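Using paper cups to sort small bottles — worth it, or am I fooling myself?

Posted in Home Organizing > Craft and Hobby Rooms
Asked by Shadi Zoubi, October 2, 2022
395 views

Hello everyone, and thank you in advance for reading, because I do tend to go on. I have taken over the spare room for my hobbies (a bit of watercolor, a bit of scent mixing, some glue-and-paper things for the grandchildren) and over the years I have built up a frightening number of little bottles. Droppers, sample bottles, the tiny ones with screw caps that come in sets. At the moment they live in a shoebox, lying on their sides, and every time I want one I end up tipping the whole lot onto the table.

I don't want to spend much. I had a look at one of those Trukerness turntables and it is lovely, but it takes up a good third of my table and I like my table clear when I paint. Then it struck me that I have a big sleeve of colored paper party cups left over from a birthday in March, and I wondered about using those, one color for each kind of bottle. They would stand in a row along the back of the table, out of my way.

So has anyone tried it? Do the cups tip over? Do I need to put something in the bottom? And is there any sense in color coding, or will I forget what the colors mean by the following week? My husband says I will, but he can't find his own glasses.

Siham Smadi

Hi Shadi, your shoebox sounds exactly like mine used to! I have done this for my beads and my little ink bottles and I'm very fond of it, so let me tell you what I've learned, and please forgive the length.

First, the tipping. An empty paper cup will go over if you so much as sneeze, and a cup with one bottle in it is not much better, as the bottle leans to one side and pulls the cup with it. What worked for me was a little weight in the bottom. I use dried beans, a layer as deep as my thumb is wide, but clean gravel is fine too. Don't use sand. I did, and it got into the threads of every cap I own.

Second, pick cups that are shorter than your bottles if you possibly can. You want the caps sticking up so you can grab one without putting your fingers down inside. If your cups are too tall you can trim them with scissors, but then you lose the rolled edge and they go floppy — better to put more beans in and raise the bottles up.

Third, the colors. Keep it to a few. I started out with a color for everything and it was hopeless. Now I have one for things I use all the time, one for things I'm trying out, and one for empties waiting to be washed. I wrote the key on a card and taped it to the wall, and I did need the card for a good month, so your husband isn't entirely wrong (don't tell him).

One more thing, the back edge of the table is a nice spot if it's against a wall. If it isn't, bring the cups in by a hand's width. I lost a bottle of brown ink off the back of mine and the carpet has never been the same.

Muammer Sönmez

Get a muffin tin. Holds 12, doesn't tip, costs next to nothing at a thrift store.

Ha-rang Won

I like the muffin tin too, but I think Shadi wants something that can be moved around one piece at a time, and for that the cups are really very good. I keep mine on a plain white table in the back bedroom and I find the pale surface helps a lot, since anything small that rolls away shows up right off.

My own additions, for what they're worth. Colored caps are your friend. If you buy bottles in sets, try to get the ones with bright caps and let the cap tell you what's inside, and then the cup only has to tell you where it goes back. Do check for leaks before you stand anything in paper. I leave new bottles upside down on a paper towel for 30 minutes, and you would be surprised how many weep a little around the cap. And replace the cups when the bottoms go soft. Mine last most of a year, but I'm in a dry part of the country.

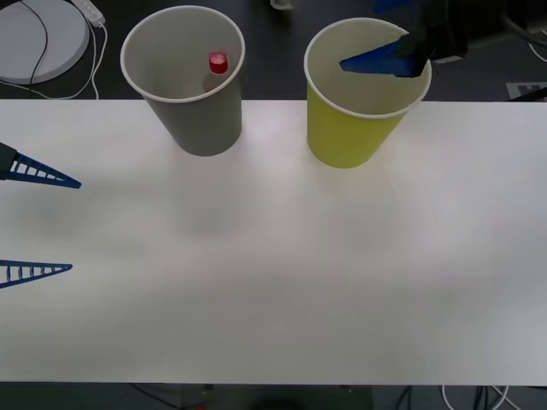
Should a small bottle stand up straight in its cup, or is it all right to let it lean?

Leaning is fine as long as the cap is on tight and the neck stays up above the liquid. If you have a dropper bottle that's nearly full, stand it up straight with something packed around it, a twist of tissue will do, and leave the leaning for the ones that are half used.

Anyway, Shadi, do try it with just two cups for a little while before you set out the whole sleeve. It took me a few goes to settle on which bottles I wanted within reach, and I'm still moving the glue.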